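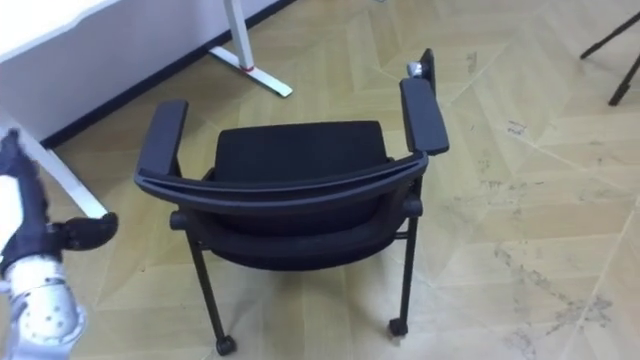

Week 4: Sitting, posture and back pain at work

Handout to go with the lecture. Slides go up after class. Bring this to the tutorial, we'll mark it up.

Before we start
Finish the Week 3 reading on lifting if you haven't. The bit on load and distance from the body comes back today.
The Skelham worksheet is due at the start of the tutorial, not the end. Paper copies fine.

1. What does "good posture" mean?

Old answer: hips, knees and elbows at 90 degrees, back straight, eyes ahead. You'll still see the drawing on office walls.
Trouble is hardly anyone holds it for long. People slump, lean, cross legs, perch. Bodies like to move.
Current view: no single right position. Staying in any one position too long is the bigger worry. Write that one down.

Terms to know
Lordosis - inward curve of the lower back. Flattens when most people sit.
Kyphosis - outward curve of the upper back.
Static load - muscle working without moving. Tires quickly, even at low effort.
Neutral - a range of positions, middle of the joint's travel. Not a point!

2. Discs, and the pressure story

You'll read that sitting puts far more pressure on the discs than standing. Comes from old studies, small groups, needle in the disc. Later work found the gap smaller, and in some postures there wasn't much of one. Treat the big claims with care.
Discs have very little blood supply in adults. They get fed by fluid moving in and out as the load changes. One argument for shifting about, though how much it matters for pain is still debated.
Do not write "sitting crushes your spine" in the assignment. We got it a lot last year.

3. Fitting a chair to a person

Order matters, do it this way in the prac.
a) Seat height. Feet flat, thighs supported, no hard push behind the knee. Short person at a high desk = raise the chair, add a footrest.
b) Seat depth. Two or three fingers between the edge and the back of the knee.
c) Backrest. Should meet the lower back, roughly belt level. If they never lean on it, ask why before changing anything.
d) Armrests. Shoulders relaxed, elbows just resting. Too high and the shoulders hunch. Too wide and people lean to one side to reach them.
e) Then the desk. Then the screen. Never screen first.

Fixed chairs (meeting rooms, dining chairs at home) - you can't do a) to d), so work with cushions, footrests and how long the person stays put.

4. Case: the Brurkar call centre

Made up for teaching but based on the usual sort of complaint. 54 staff on one floor, long calls, headsets. New adjustable chairs bought at 400 dollars each. Six months on, complaints of low back pain the same as before.

Think about
- Did anyone show staff how the levers work? (No. Boxes came, boxes were opened.)
- Breaks were tied to call targets. What does that do to movement?
- Shared desks. Who resets the chair between shifts?
- Noise, stress, a pushy manager. All linked with back pain in the research. Easy to leave out becuase you can't buy a fix for them.

Group task: plan with 2000 dollars total. One page. New chairs will eat the lot, so be choosy.

5. Standing desks, quickly

Fine as a change of position. Not exercise. Energy use only a bit higher than sitting.
Standing all day has its own problems - sore feet, swollen legs, varicose veins.
Swap every 20 to 30 minutes if it suits the work. The exact number isn't magic, it's just easy to remember.

6. Talking to clients

Watch your wording. "Your posture is bad" sticks with people and can make them scared to move.
Try: "What helps when it gets sore?" or "How long before you feel you need to shift?"
Refer on same day for numbness in the groin or saddle area, loss of bladder or bowel control, weakness in the legs that's getting worse. Unexplained weight loss or fever with back pain, refer as well. This WILL be on the test.

Reading
Pawlak reader, chapter on seated work. Skip the boxed section on kneeling stools.
Villow notes, part 2 only.

For next week
Keep a sitting log for one normal day. Time you sat down, time you got up, what made you get up. Rough is fine. We'll pool them in class so leave your name off the top.
Next topic is screens, neck and eyes. Bring your glasses if you where them.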